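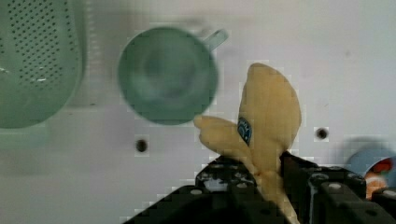 Household Goods Room, Hukesstead
Second progress report to the Ruvgate Fund
Feb 28, 2025
From: Kiran Solanki
Cc: Lingyun Yin

Kiran here, writing this between two van loads so excuse the state of it. Budget sheet comes separately from Lingyun, she has the receipts.

Where we are

69 starter boxes out the door since the grant began. Target for the full year is still the one in the application, no change asked for. A starter box is kitchen basics plus one soft toy if there are kids in the household. Two boxes came back, wrong address both times, re-sent.

Shelving is up on the long wall. Took longer than planned, wall is old brick and the first set of anchors pulled straight out. Seko swapped them for longer ones at no charge. Bottom shelf is pans and heavy stuff, middle is mugs and plates, top is colanders, sieves, anything light and awkward. Works well except the colanders don't nest unless they're the same make, so they eat up space. Might hang them. Need hooks.

Soft toys

Bigger job than I wrote in the application. Far more came in than expected after the school collection and for most of January they sat in bags next to the kitchen shelves, which I wasn't happy about. Now there's a proper routine: check seams, tug the eyes and any sewn-on bits, check label, wash, dry, bag. Anything with a hard eye that moves goes in the reject bin. Embroidered or stitched patches are fine and we prefer those for under-threes. Pale plush shows every mark so those get a second wash if needed.

Toys and kitchen things still share one sorting table. Plan was to have two by now. Second table is promised from Fonseca when they clear their old canteen, no firm day yet. In the mean time we do kitchen in the mornings and toys after lunch, with a wipe-down in between. Slower but ok.

Kitchen

Mugs: plenty. Please, no more mugs. Anything chipped goes out, no arguing.
Colanders and sieves: enough for now.
Saucepans with lids: short. Lids on their own we have a whole crate of.
Can openers: none left, buying new, see budget line 4.
Sharp knives: we still don't take them used.

Money

Underspent on transport, overspent on detergent and clear bags. Would like to move $40 from the one to the other, hope thats small enough not to need a form. If there is a form send it and I'll fill it in.

Problems

The dryer. It trips the breaker if the kettle is on. Landlord has been told twice. Until it's fixed toys dry on the rack overnight, so a box with a toy in it goes out a day later than one without.

Labels: the cheap ones peel off the plastic bags. Going back to string tags.

Storage runs out again if another school collects before summer. I've asked them to hold off until July.

Next quarter

Second table in. Hooks for colanders. Pan appeal in the newsletter, Lingyun is drafting it. Written checklist for toy sorting on the wall, mine is currently on the back of an envelope and only I can read it. 34 boxes already requested, 11 a.m. pickups seem to suit the caseworkers best so we'll stay with that.

You asked about a visit. Any morning is fine, kitchen sorting is the busier part. Park on the side street, the front is for loading, and ring the bell twice, the first ring often doesnt catch.

Kiran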